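Dremura Youth Workshop

Dremura is an after-school repair program for teens in the town of Bisen. I've put this entry together from the newsletters I saved (I was a tutor there, so forgive the fondness!).
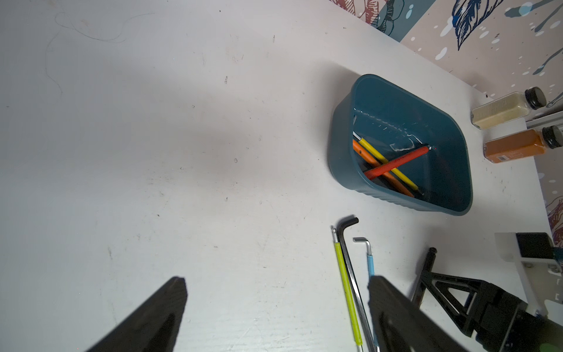
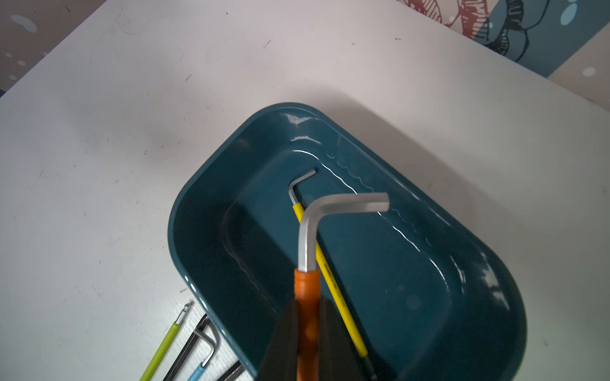

Madhu Ahuja started the program one July with 3 students and a borrowed room above the Quiambao bakery. Babita Kaushik joined later and wrote the first course book, which I still have, coffee rings and all. Beginners learn bike brakes first, and each gets a small kit to sign out; a hex key with a yellow handle, like the one in the teal tray, is the sort of thing I'd hand over on day one. The group now takes 27 teens a term, and by 20 April 2024 it had fixed 1153 bikes, most of them passed on to families in Bisen. A second branch in Dreketti runs in summer only, and its sign-up list fills up fast.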